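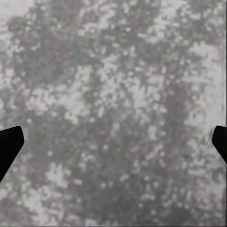

How to run the gripper sim station at an open day

Notes from the February one at Vetard, for whoever gets the table next time. Quick version, fix it up if you have a minute.

Night before. Load the Mekton scene on both laptops. Check the wrist view opens full screen. Turn off updates, sleep, chat popups. Charge the spare controller.

Morning, 8:30. Start the sim, home the arm, open the gripper all the way. In the wrist view you want black fingertips at the left and right, speckled gray surface between them, nothing held. Left finger shows more than the right in that view. Leave it, don't go moving the camera.

Doors open. One driver at a time, 2 minutes each. We had 98 sign-ups and got through 46 before lunch, so keep it moving.

What to tell people:
- left stick slides, right stick goes up and down
- trigger closes, let go and it opens
- go slow near the surface, there's not much shadow to judge height by

That last one matters. Kids drove straight down every time. Have them watch the height number in the corner of the Hirnomow panel, on the second laptop, and call it out to the driver. Works well with pairs.

Between drivers: let go of everything, hit Home, wait for the beep, then Reset. Not Reset first. If you Reset first the arm comes back half closed and you have to restart teh whole thing.

If it freezes: close Hirnomow, leave Mekton running, reopen. Takes a few seconds. Talk about joints or somthing.

Packing up. Save the log before you quit, it doesn't ask. Laptops go back to the Chu building, front desk, by 5. Power strips too.

Questions, write to the Vetard outreach desk | © Vetard | Back to top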